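My sister Amerley ran the toy swap like a bank. Put one in, take one out, and no crying at the counter (she meant me, I was 13 and way too old to cry over a duck!). But there it was on the green cloth, my duck, in with everybody else's stuff.
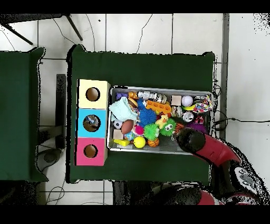
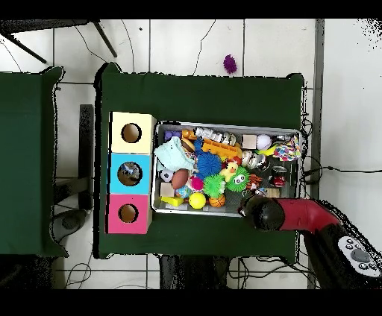
*The tray and the three boxes, pink one at the bottom.*

"What'll you give me for it?" she said.

I dug in my pocket and found a button and 16 cents.

"Deal," she said, and kept the button.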